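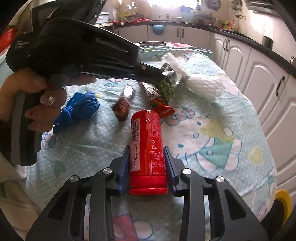 Red canister, stamp on the label says 2026.01.02.

We use cookies to remember your preferences. Accept / Manage

Wirnance planner, two months in

Quick one, I'm on lunch. People asked after my last post what I'm using to keep my work day straight. It's the Wirnance. Paper planner, undated, fat little thing. Bought it in May when they moved me off front desk and onto the scheduling team at our Gultbridge office and I had no clue what I was doing for the first week.

So. The good.

Undated pages. I skip days. I skip whole weeks if there's a vacation or a head cold and I hate seeing the blank ones with a date on top like a report card. With this you just pick up where you quit.

The left page is hours, the right page is whatever you want. Mine is mostly phone numbers and things my boss said in the hallway that turned out to be real assignments. Hallway stuff never gets an email. If I don't write it down by the time I'm back at my chair it's gone.

Paper is nice. Gel pen doesn't go through. Highlighter does, a little, the orange one worst. Pencil smears if you're left handed (I am).

The "carry over" box at the bottom of each day. I rolled my eyes at it and now it's the part I use most. Whatever didn't get done goes in there and you copy it to the next morning. By the third copy you're sick of looking at it and you just make the stupid call.

The less good.

Hours start at 8:00. I'm in at 7:00 – half my department is – so the first hour gets squeezed in the margin in tiny writing. Would it kill them to add 2 more lines.

The elastic. Mine went slack by week six. I've got a binder clip on it now, looks awful in meetings.

Goal pages in the front. There are 87 of those prompts, I saw it on the back cover, "87 career prompts". Where do you see yourself, what would you do if you couldn't fail. I filled in 3 and felt like I was being interviewed by my own planner. Skipped the rest. If you like that kind of thing you'll get your moneys worth.

Also it's heavy. I carry it home on the bus and it's almost as heavy as my lunch bag, and I pack a big lunch.

Compared to the Garrido, which I had for a year at my old job in Osbridge: the Garrido lies flatter and the cover held up better. But it's dated, and the hourly part is so small that one long meeting title fills it. I'd go back to it for a desk that never moves. For running between rooms, Wirnance.

I did try the phone calendar first, everybody says just use the phone. Our shared calendar at work is a mess of 1000 colored blocks and I stop seeing them. Plus you pull a phone out in a one-on-one and it looks like your texting. A notebook looks like you care what they're saying, even if you're writing down that you need dish soap.

I do set mine up on Sunday night, takes the length of one TV show. Makes Monday less of a slap. I've missed maybe a couple and felt it by 10:00 the next morning.

Would I buy it again, yes. Already need to, I'm burning throgh pages. Hoping the next one has a better elastic. Four stars, would be more if they'd fix the hours.

Ok, back to my desk. Meeting in ten.

Search this blog
Search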